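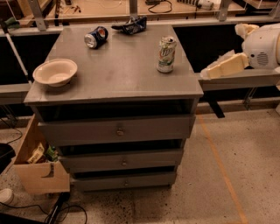 What we wanted to find out

Our project started with an argument in the canteen. Amber Mulder said that the "no added sugar" drinks in the campus shop were all basically water with a flavour in it, and I said some of them had as much sugar as a normal fizzy drink if you read the back. We both felt very sure of ourselves and neither of us had read a single label. So when Glenys Kereama asked our food studies group for project ideas in January, we had one ready!

The question we settled on was: do people buying cold drinks know how much sugar is in them, and does the wording on the front of the pack change their guess?

How we did it

There were three of us in the end, me, Amber and Maximiliano Aguirre, who joined late but did most of the spreadsheet (thank you, Max). We picked four drinks. Two were plain fizzy ones, one was a fruit drink from Eliva with "naturally sweet" on the front, and one was a cold tea from Nepia that says "lightly brewed" and has a picture of a leaf. I like the Nepia one a lot, so I tried to keep my mouth shut while people were tasting it.

We set up a table outside the library at lunchtime and asked people to guess the sugar in each drink in teaspoons. Half of them saw the front of the pack and the other half got the same drink poured into a paper cup with a letter on it. We got 195 people to finish the whole sheet. A few more wandered off halfway when their friends turned up, and we left those out.

I also wrote to the makers to ask how they choose the words on the front. Eliva sent back a leaflet. Nepia didn't reply.

What came out

People who saw the pack guessed lower for the fruit drink and the tea than people who only had the cup. The gap was biggest for the tea, nearly two teaspoons on average, and I really didn't expect that. For the two fizzy drinks it hardly mattered whether they saw the pack or not. I think everyone already has a number in their head for those.

Max wanted to split it by age as well but we only had a handful of people over thirty, mostly staff, so the chart looked silly and we took it out again.

Things that went wrong

The cups were a pain. On our first day the fruit drink was much colder than the others and several people said it tasted less sweet, so we threw that day's sheets away and started over. Kumiko Uchida from the lab lent us a cool box after that and it was much better.

Our word limit was 2,000 and my first draft came to 2,484, so the part on the history of sugar labels has gone. Isla Pearce read it before we cut it and said it was the dull bit anyway. Fair enough.

If I did it again

I'd use more than one tea, and I'd ask people what they normally drink before they start guessing. Amber wants it written down that she was right about one of the four.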